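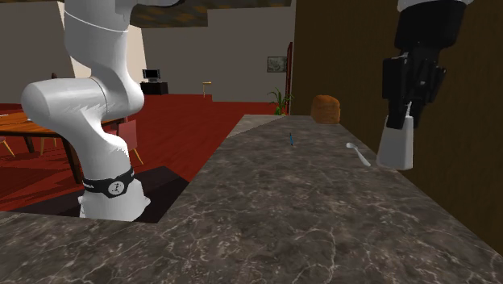
Erzsébet Vass has spent most of her working life on oilseed crops, the last part of it on sesame. She advises growers in the dry country west of Zusville, where the crop covers more ground each year and the yield per acre has barely moved. We spoke in January, after the last lots from the area had been graded.

"The acreage figures look good and people quote them," she said. "I'd look at yield first. We added fields, and many of them were fields that had failed at something else. Sesame will stand dry soil once it is up. It won't stand a crust on the surface in the first week."

Crusting is the problem she returns to most. Sesame seed is small and is planted shallow, and a hard rain after planting can seal the soil above it. Growers then replant, which pushes flowering later and harvest into cooler weather. Vass prefers to wait for warm soil, plant into moisture, and run a rotary hoe lightly if a crust forms. She does not recommend a heavier seeding rate as insurance. "A thick stand gives you thin stems, and thin stems go down in the wind."

Much of the area is planted to Helora, a branching type with capsules that hold their seed fairly well. Navcombe, the newer line, has a single stem and matures more evenly. In the strip trials at Hepburn, 76 plots were planted to the two types on three soils. Navcombe did better on the sandy ground and no better on the clay.

"I wouldn't tell a grower on clay to change," Vass said. "The seed costs more and he gets nothing for it. On sand, yes, at least on part of the farm."

The trials were laid out by Benjamín Riquelme, whose main interest is seed loss at harvest. His catch trays were set between the rows before cutting and again behind the combine. By his measurements, most of the loss happened at the header. Losses were lowest with the reel slowed to just above ground speed and the cylinder well below the setting used for grain sorghum.

"Growers set the machine in the morning and leave it," Riquelme said. "By three in the afternoon the capsules are much drier and the same reel speed is too fast. You have to get down and look."

Moisture at delivery is the other point of friction. The Zusville receiving station took in 421 loads over the season and docked nearly 20 of them for moisture or trash. Mi-kyung Ra, who handles grading there, said the wet loads had mostly been cut early to get ahead of a forecast.

"It heats in the truck," she said. "If it sits overnight at the farm with a tarp over it, we can smell it when the tarp comes off. Then it goes for crushing, and the price is the crushing price."

Price is where Vass is least willing to predict. Hulling-grade seed brings a premium, but only for pale, clean lots, and buyers have been slow to write contracts before planting. Without a contract she advises keeping sesame to a share of the farm that can be stored dry for several months.

Her work this spring is on rotation. Sesame after cotton has done well on most of the farms she visits, while sesame after sesame has shown more root rot by the second year. She wants 2 more seasons of records before putting a figure on the difference. Soil samples from the Hepburn plots have been bagged, and planting there will begin once the ground at seed depth stays warm through the night.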